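Robots at Gredby: your questions, my answers

I'm Priya Ambrose, I run the packing floor, and I've been asked the same handful of things in the hallway since January, so I'm putting them all in one place.
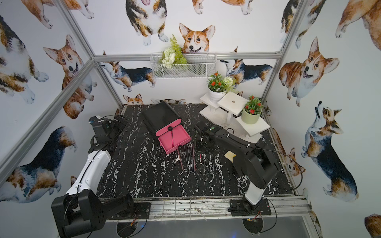

Are you replacing us?

No. I know that's what a manager would say! But I've got it in writing from Flynn Costigan upstairs, and the letter is pinned up by the time clock if you want to read it for yourself. We have 26 people on the floor and the plan for the year has 26 people in it. If someone retires, we'll talk about that seat when it comes up, and I won't pretend I know the answer yet.

So what are the arms for?

Small desk goods. Pens, note paper, little drawers and boxes, the fiddly stuff that goes into the Planik gift sets. We pack more than 3,000 of those sets in a busy month and it's the job everyone tries to swap out of (I've seen the trade offers - someone once put up two weeks of early shifts). The arms work in pairs, one on each side of the table, and the idea is that they take the sorting and laying out while a person does the wrapping, the card and the final look.

Who teaches them?

We do. Kyu-ri Baek and Gyula Kovács did the first round, and six more of you have signed up. You guide the arms through a task over and over, the software from Mimow learns from it, and then you watch it try. It's slower than you'd think and weirdly tiring on the eyes, so I've capped it at 18 runs before you take a break. Please take the break. Gyula, I'm looking at you.

Do I need to know computers?

Nope. If you can use the label printer you're fine, and the label printer is worse.

Does it pay more?

Yes, trainer hours go on the higher rate, the same one we use for line leads. It took me a while to get that through and I'm pretty pleased about it. Mark the hours as "T" on your sheet or payroll will miss them. If you already did some in the spring and forgot the T, come see me and I'll fix it.

Is it safe to stand next to?

Keep your hands off the table while the arms are live, tie back long hair, and no lanyards. Each station has a stop button and you can hit it any time for any reason. You won't get a talking-to for stopping it. I've hit it twice myself, once because I thought I'd left my coffee in there.

Will it count how fast I work?

It logs what the arms do. It does not log you by name, and the trainer sign-in is kept separately so we can pay you. Irén Csonka asked for this to be put in the shift agreement and she was right to ask, so it's in there now, page two.

What if I don't want to work with it?

Then don't! There's plenty on the Bárány orders that no gripper is going near for a good long while: glass, anything with ribbon, anything that arrives in the wrong box. Tell your lead and we'll put you over there. I'd only ask that you try one session first, but that's an ask and you can say no.

How good is it, really?

Some days great, some days it fusses over a single item for ages while you stand there wanting to do it yourself. Paper is hard. Anything thin is hard. I'd call it a slow new hire who never needs lunch. I was hoping we'd be further along by now, and I've told Mimow so.

Can I name one?

The left one is already Doris. The right one is open, suggestions in the tin by the kettle, and keep it clean please - customers come through here.

Something else?

Catch me on the floor before 10 a.m., or leave a note in my tray. I'll add new questions to this page as they come in.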